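Ticket 3238 - Bag-and-bottle task, sessions getting rejected at review
Project: Nurkon
Site: Vistimthorpe
Status: Resolved, leaving open for comments until June
Opened: 25th March

What I reported

Hi all, opening this one myself because I'm tired of fixing it in chat. Review keeps bouncing our two-handed bag recordings with "start state not per standard" and I can't work out which part of the standard they mean. The Sombatkul guide says the bag has to be "presented" before the clip starts. Presented how? Flat? Open? Already in the grippers? I've got three operators reading that one word three different ways, and I'm one of them.

Things I tried first

Went back through the rejected clips with the guide open next to me. The bottles weren't the trouble (I was sure they would be). The rejects fell into two piles. In one pile the operator already had hold of the bag when the clip started, so there was no approach at all. In the other the bag was fine but somebody's cable was lying across the work area, and the guide is very clear on that one: cables may cross the table, they may not cross the objects.

I also checked the width calibration on both hand units, in case a bad zero was adding to the rejects. Both read fine. I redid them anyway and nothing changed, so cross that off.

Then I asked the Rurkska desk whether see-through bags need their own rule. Thin plastic is a pain - the jaws can be shut on a fold and from the wrong angle you'd swear they were shut on nothing. Their answer was that the bag rule is the same for every bag, but the grip has to be readable in the hand unit's own view. If you can't see plastic between the fingertips there, it doesn't count as a grip. Good rule, wish it was in the guide!
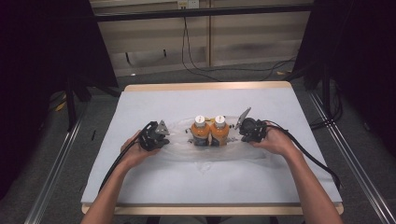
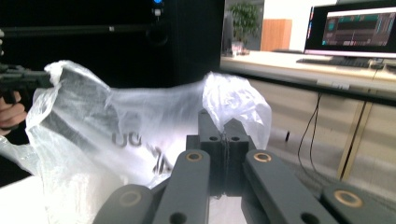

Ticket 3238, bag task. First: head camera view, bottles on the bag. Second: hand unit view, bag edge pinched in the jaws.

What we changed

I rewrote our local sheet so there's no "presented" in it anywhere. It now goes like this:

Start with the bag lying on the table and both grippers clear of it.
Route each cable down its own side and off the table edge before you press record.
Grip the edge of the bag, never the printing.
Hold each grip long enough for 4 readable frames in the hand unit view.
If you lose the bag, stop and start a new clip. No saving it halfway through.

That last one got some grumbling. I get it, a quick regrab feels like good work, and I'd have kept those clips too. But the standard treats a regrab as a different task, and mixing them in is how we ended up with this ticket.

Follow-up

Ran a fresh batch at 1330 with the new sheet taped up by the monitor. Review passed the lot except one clip, and that one was me, cable over the bag again. Sigh.

I've sent the wording to Sombatkul and asked them to drop "presented" from the next version. If your site is seeing the same rejection, copy our sheet and add a note under this ticket so they know it's more than just us.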